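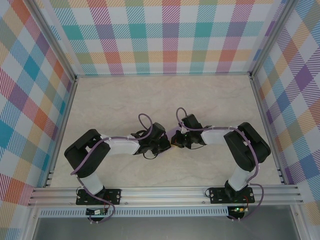
News > Festival > Short film programme

Zernstead Short Film Festival: what was shown and who won

October 2023
By Friederike Görtz

The short film programme closed with a full house in the main hall and the audience prize going to Dreva, a story of two sisters who inherit a ferry and cannot agree on what to do with it. The jury prize went to Iturra, a much quieter film set over a single night in a bus depot. Both directors were in the room, and both films were shown again after the presentation for those who had missed them earlier in the week.

We received over 200 entries this year. The selection panel watched all of them between the end of May and the start of August, and chose 11 for the competition. The rules were the same as before: no film longer than twenty minutes, completed within the last two years, and not previously shown in the county. Two of the chosen films were made by people living within walking distance of the hall, and they were picked without the panel knowing that. Entries are watched with the names removed from the form, although a few viewers admitted they had recognised the harbour wall in one of them.

Dreva was shown on the second evening. It is a comedy for most of its length, and the audience laughed a good deal at the scene in which the older sister tries to sell tickets to a coach party that only wants the toilets. The last few minutes are more serious. The director told us afterwards that the ferry was a working one, lent for four mornings before its first crossing, and that every shot on the water had to be finished by half past nine. The two leads had met for the first time a week before filming. They spend a lot of the film talking over each other, and much of that was left as it came out on the day.

Iturra divided people more. It has hardly any dialogue. A cleaner works her way through a line of parked buses, finds a child's coat, and spends the rest of the night deciding where to leave it. The jury praised the sound, which was recorded separately from the pictures over several visits to the depot, and the patience of the editing. One person at the question session asked whether the coat stood for anything. The director said it was a coat, and that she had once found one herself.

A special mention was given to the documentary about a village brass band preparing for its last contest. It was made by a crew of two with one microphone between them, and the judges felt that the rehearsal scenes were the best use of a small room in the whole programme. The band came to the screening and sat together in the third row. They did not play, as some people had hoped, but several of them stayed for the discussion and corrected the film on a point about the second cornet part.

The student section had 8 films, all under ten minutes. These were shown on one bill in the afternoon with a short break in the middle. The prize went to a piece about a night bakery, filmed almost entirely through the shop window. The winner receives two days in the edit suite at Reltesia, the post-production house on Mill Lane, which also supported the section last year. Reltesia has asked us to mention that its suite can be booked at the lower rate by any past entrant, whether or not their film was selected. Ask at their front desk and give the title of your film and the year you sent it in.

The projector fault on the opening night delayed the start by forty minutes. The lamp had failed and the spare turned out to be for the old machine. Anyone who had to leave early and missed the last two films can exchange the stub for a ticket to the repeat screening in the small hall. Stubs should be handed in at the box office, not posted. The two films affected were the animation about the lighthouse and the drama about the driving test, and both will be shown in full with the subtitles switched on.

We also had comments about the seating. The raked seats at the back were popular, but the flat rows at the front made it hard to read subtitles over the heads of the people sitting there. Next year the front rows will be set out in a curve with a wider gap in the centre, and films with subtitles will be shown in the raked half where numbers allow. The hearing loop worked on every night except the first. Doors will open a quarter of an hour sooner so that the queue does not run back into the car park.

Entries for the next festival open in May. The length limit stays the same, but there is one change to the form: we now ask for a written list of any music used and who holds the rights. Two good films had to be turned down this year because that could not be settled in time. If your music was written for the film, a short signed note from the composer is enough. Films can be sent as a download link or handed in on a drive at the box office, and drives will be returned if you include a stamped envelope. Please do not send the only copy.

Most of the competition films will also tour to three village halls over the winter – dates are on the board in the foyer, and tickets are sold at each hall on the door. Dreva will be on all three bills. Iturra is not touring, as it has been accepted by another festival that asks for no other screenings until its own has taken place.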